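The New Hand in the Kitchen

Wosden has been feeding office workers since 1909, and for most of that time the ambition was simple: get lunch out by noon and keep the complaints to soup. Then in September the firm signed with Wesero, and the cooks learned that they were to have a colleague with no lunch break of its own.

The colleague is called Blöndal. It has two arms, two black hands and, so far, no views on the radio. Before it is allowed near a real breakfast order it rehearses in simulation, on a computer-drawn worktop where a dropped plate costs nothing and the mopping is done by pressing a key. The cooks follow these rehearsals on a screen by the dry store, with the close attention people usually save for someone else's parking.

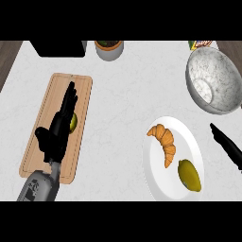 What the staff had feared was the sack. What they got was meetings. Four of the early shift now spend part of each morning telling Wesero's engineers how they do things they have never had to put into words. How hard do you hold a lemon? Hard enough, said the pastry section, and was asked to be more precise. A whole afternoon went on the question of when a croissant counts as squashed. Feelings ran high.

The company says no jobs will go, and has said it often enough to make people count the aprons. Two cooks have been retitled "motion advisers", a promotion that came with a lanyard. They quite like it. One admits she now watches her own hands while chopping and has become slower and rather self-conscious as a result.

The washing-up, meanwhile, is still done by people. So is the lifting, the bins and the apologising to customers. When the porters asked why the clever machine had started with fruit and pastries, they were told that these were interesting problems. The porters felt that a roasting tin at the end of a long shift was fairly interesting too.

Blöndal's first real shift is pencilled in for the Plilivlow site, at 7 in the morning. The cooks have been asked to come in early to help it.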